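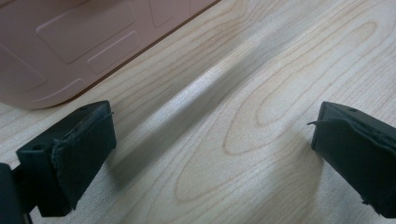 4. Set up the tabletop before you open anything

If you skipped here from the parts list, hi, and go back and do steps 1 to 3 first (legs on, frame level, feet screwed down). The rest of this section is all about the top, and the top is the bit people rush.

I wrote these notes after building my second Dewulf desk, the pale one with the loopy wood grain. The booklet that comes with it is fine as far as it goes, but it has maybe a dozen words about looking after the surface, and I had questions. Ilse Groen, who built hers before me, answered most of them, and the rest I found out by making a mess.

4.1 Pick which edge faces you. The top fits the frame either way round, so you get to choose! Lay it down without screws and walk around it. Look for any little dark specks or knots and decide if you want them near you or near the wall. I like the big oval rings on the right, where I can see them past my keyboard. Booker Castellanos thinks that's silly and put his at the back, under a lamp.

4.2 Check the top against the window. Pale wood shows everything when light comes in low across it, so do this in daylight. Crouch until your eyes are nearly level with the surface and look along it toward the light. Shadows can look a lot like stains from standing height, so move your hand or shift the lamp before you panic. If the mark moves, it's a shadow, and you can get on with your day.

4.3 Wipe along the grain. Slightly damp cloth, then a dry one straight after. On a board with curving grain you can't follow every loop (I tried, it takes forever), so just go the long way, end to end.

Caution: No spray polish yet. It leaves a slippery film, and the felt dots in step 4.6 won't stick to it.

4.4 Screw the top down. There are 2 screws at each corner bracket. Start all of them by hand, then tighten a bit at a time, going corner to opposite corner. Stop when they feel snug. If you lean on the driver you'll strip the holes, and then you're waiting on Clelstead for a new bracket. Theirs is part 1434, if you need to order one.

4.5 Let it settle. Leave it alone overnight, then check the screws again. Mine had loosened a little on one side and were fine everywhere else.

5. Protecting it from hard things

Most of the scratches on my first desk came from plastic. I used to think plastic was harmless, but a flat tray or a case lid with one grain of sand under it will draw you a lovely long line the first time you slide it.

5.1 Turn the item over. Anything flat that's going to live on the desk gets flipped and checked. Run a fingertip around the rim and feel for rough molding seams.

5.2 Wipe the underside. Same damp cloth. Don't forget recessed panels if it has them, since grit collects in the corners.

5.3 Stick on felt dots. I use the small Brurkier ones. Put them close to the corners and press each one down while you count slowly to ten.

Note: On anything with rounded corners, set the dots in a little from the curve. Mine peeled off when I put them right at the edge.

5.4 Lift, don't slide. Yes, even with the dots on. Felt picks up grit too - I swap mine whenever they start to look fuzzy or gray.

6. If you scratch it anyway

6.1 Rub a clean dry cloth over the mark first. Quite a few of my "scratches" were just color rubbed off something else.

6.2 If it's still there, try a dab of Sana furniture wax in the lightest shade you can find. Work it in along the mark, wait a few minutes, then buff.

6.3 Leave sandpaper in the drawer. If your top is veneer, the real wood layer is thin and you can go through it before you notice. I do own a sheet of 700 grit and I only ever use it on the underside edges.

Caution: Test the wax underneath the desk before you put it anywhere you can see. Pale tops can go yellow with the wrong shade, and getting it back out is a miserable job.

Cable clips and the drawer runner are in section 7. You'll need the short screws for those, so keep them away from the bracket screws until then.

Last updated 2024-06-29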